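Come fold towels with us! (Paid, June start)

Hi, I'm Gudrun Vogler and I run the teaching sessions at Hunach. We're looking for 26 people to spend a few mornings driving a pair of robot arms through small household jobs, mostly cloth. You hold two handles, the arms copy your hands, and every move gets recorded so the software can learn from it. Towels are where everybody starts – big, floppy and quite forgiving. Getting a grip on the far edge is harder than you'd think, and I still mess it up before coffee!
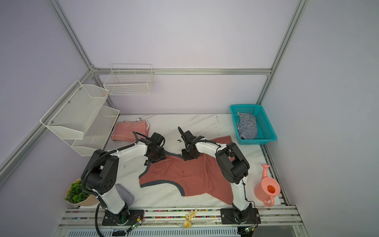 Do I need any experience with robots?

None at all. We'd love people who sew, cook, play an instrument or just fold a lot of laundry. The first hour is practice and none of it counts.

So far we have 2,888 recorded tries in the Stidia project and we want 500 more on towels alone. A slow, steady try is worth more to us than a fast one, so please don't race. If you drop a corner, pick it up again and keep going (we keep those too, they're useful). Most people find that one arm behaves and the other one sulks, usually the one on their weaker side. With the red towel I like to pin one part down with one gripper and work on the rest with the other – you may find a better way, and I want to hear about it.
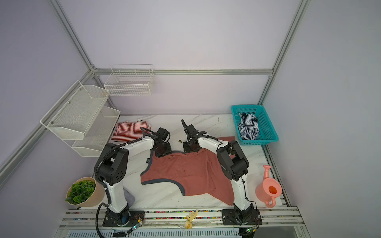
What you get and how to sign up

Pay is 87 per morning, with snacks. We start at 9 a.m. and finish by noon. You need to be 18 or over and okay with sitting for a while. Write me a few lines about yourself, tell me which hand you favor, and send it to the Hunach front desk with "towels" in the subject line. I answer everyone myself, so give me a couple of days.

14 shares | 3 comments

Recent posts
Kpodo session notes: zippers and buttons
Open evening at our Skirkau workshop
Wanted: a patient person to label recordings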